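Chapter 6
Planning and Paying for a Robot Workcell

After working through this chapter, you should be able to:
Write a needs statement that a supplier can price.
Separate purchase cost from ownership cost.
Prepare a one-page budget for a small manipulation cell.
Decide when to delay a purchase.

Key terms: needs statement, workcell, fixture, consumable, spare, commissioning, contingency

6.1 Start with the task

Most equipment requests begin with a product name. Someone has seen an arm at a trade show or in another department, and the request is written to justify it. Reviewers can usually tell. A stronger request begins with the task, written so that a person who has never visited the lab can understand it.

Throughout this chapter we follow the planning of one cell at Eynon, a teaching lab that runs a tabletop manipulation course. Students there program an arm to handle toy food and blocks on the counter of a play kitchen. The objects are light, the distances are short, and the work stops whenever a student wants it to. Each of those facts affects the price.

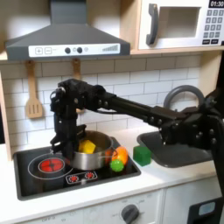

A needs statement for this task fits in a paragraph. It gives the heaviest object, the farthest reach, the smallest gap the fingers must enter, and the number of hours the cell will run each week. It says who will be nearby while the arm moves. It leaves out brand names, motor types, and software, all of which are the supplier's business at this stage.

Hywel Mathias wrote the first draft for Eynon. It asked for a high-precision industrial arm, with a payload many times greater than anything the students would lift. The second draft asked for a light arm with a two-fingered gripper and a fixed mount beside the counter. Quotes for the second draft came back at less than a quarter of the first.

6.2 What the quote leaves out

A quote normally covers the arm, the controller, and the gripper. It seldom covers everything needed to run them. Before comparing suppliers, list the items that will have to be bought separately:

Mounting plate and stand
Power supply and emergency stop
Cable guides
Spare fingers and at least one spare servo
Work surface, fixtures, and task objects
Computer and storage
Staff time for commissioning

Eynon collected two quotes in June, one from Brandetti and one from Wovden. The Wovden arm was cheaper by 400 dollars, but its price did not include a stand or a spare servo. With those added, the Brandetti quote of 2,095 dollars was the lower of the two.

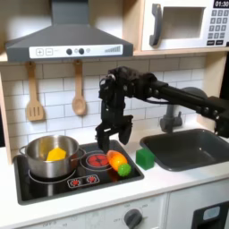
Bleddyn Morris disagreed with this way of comparing. A spare servo, he wrote in the margin of the worksheet, should not be charged against the first year at all, and a lab that already owns a solid bench has no use for a supplier's stand. His point is a fair one. Totals should be compared only after each line has been checked against what the buyer already has on the shelf.

Task objects deserve a line of their own. They cost little, but they are lost, cracked, and carried off, and a course cannot run without them. Buy duplicates at the start, while the same models are still sold.

6.3 Building the budget

Work through the following steps in order. Use the blank worksheet at the back of the book.

Step 1. Enter the quoted price of each main item, including shipping.

Step 2. Enter the separate items from Section 6.2. Mark anything already owned with a zero and note where it is kept.

Step 3. Estimate staff hours for setup. Eynon allowed 15 hours and used all of them, mostly on mounting the arm and adjusting its reach over the counter.

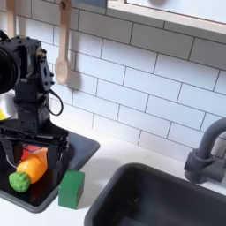 Step 4. Add a contingency of 10 percent to the total of Steps 1 through 3.

Step 5. Write down the yearly cost of spares and repairs. Keep it apart from the purchase total, as it is often paid from a different account.

Step 6. Have a second person check the sheet against the needs statement. Strike any line that the statement does not support.

6.4 When to wait

A purchase should be put off if the task is likely to change within the year, if no one has been assigned to maintain the cell, or if the space has not been confirmed. Renting is an option in the first case. Zisach, a rental firm, lent Eynon an arm for one term before the lab bought its own, and the needs statement was revised twice during that term.
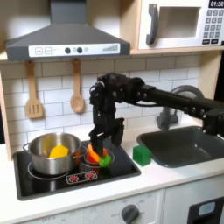
Figure 6.4. Tabletop manipulation task in a toy kitchen, with a two-fingered gripper over the stovetop.

Review the Eynon needs statement in Appendix C before starting the exercises. Exercises 1 through 4 use the blank worksheet. Exercise 5 requires a current quote from a supplier of your choice.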